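Quit Leaving the Woods at Ten in the Morning

I'm going to annoy some of my friends with this one, but I think most deer hunters go home too early. I did it myself for years. Up before anybody with good sense, in the stand an hour ahead of light, and by ten o'clock I was cold and bored and thinking about pancakes. So down I came, and off I went to the diner in Millholm with everybody else. You could look around that place on any morning in November and see half the orange vests in the county.

The usual argument is that deer move at dawn and dusk and bed down in between, so why freeze? And sure, most of the year I'd agree with that. But we aren't hunting most of the year. During the rut a buck has one thing on his mind, and he doesn't own a watch. He checks a bedding area, doesn't find what he wants, and goes on to the next one. He may do that at noon as easily as at sunup.

I started keeping a notebook after my cousin gave me a hard time about my excuses (fair enough, I had plenty). I've got 30 seasons behind me now, and the notebook covers the last 13 of them. In that stretch I've taken seven bucks with my bow, and four came between ten and two. Four! I was only staying out past ten on maybe one sit in three, too. I know a notebook from one guy on one piece of ground doesn't prove much, but it sure changed what I pack for lunch.

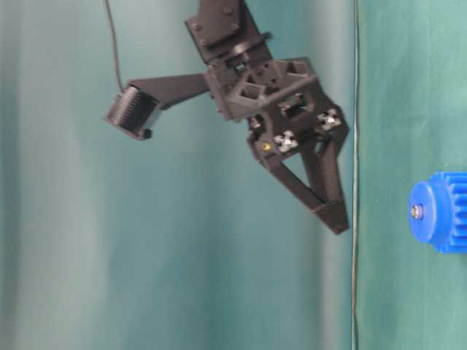
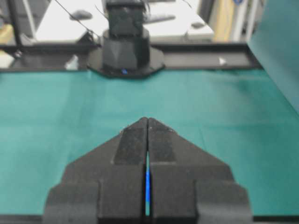

Now, the fellow who really talked me into it was Dirceu Vasconcelos, who hunts the far side of Corico Ridge from me. He sits all day, every day he can get off work, and he told me my trouble was that I dressed for the walk in. He was right. I'd sweat going up the hill and then shiver until I quit. These days I carry the heavy coat tied on my pack and walk in wearing not much more than a base layer and a light vest. I look silly in the dark but who's going to see me? Then I sit for a few minutes, cool off, and put the warm stuff on a piece at a time.

Food helps more than any gadget. Two sandwiches, some cheese, a thermos of soup if it's really nasty out. I eat one sandwich at nine, right when I used to start wanting down, and it buys me a couple of hours. I also bring a paperback — yes, I've heard all about how that's not serious hunting — and I read a page, look around, read another page. It keeps me still, and still is what counts up there.

What I don't care for is the notion that an all-day sit is some kind of toughness contest. If your feet are numb or you're nodding off, get down. Wear your harness, and don't be the guy who falls out of a tree because he wanted to brag at the truck. And if you've got a long drive or little kids at home, hunt the hours you've got and enjoy them.

But if you have the whole day and you're leaving at ten only out of habit, try it the other way once. Pick a funnel between two bedding areas, someplace you can get into without stinking up the whole hillside, and stay put until two. I'll be over by the old Honorato fence line doing the same, probably on my second sandwich.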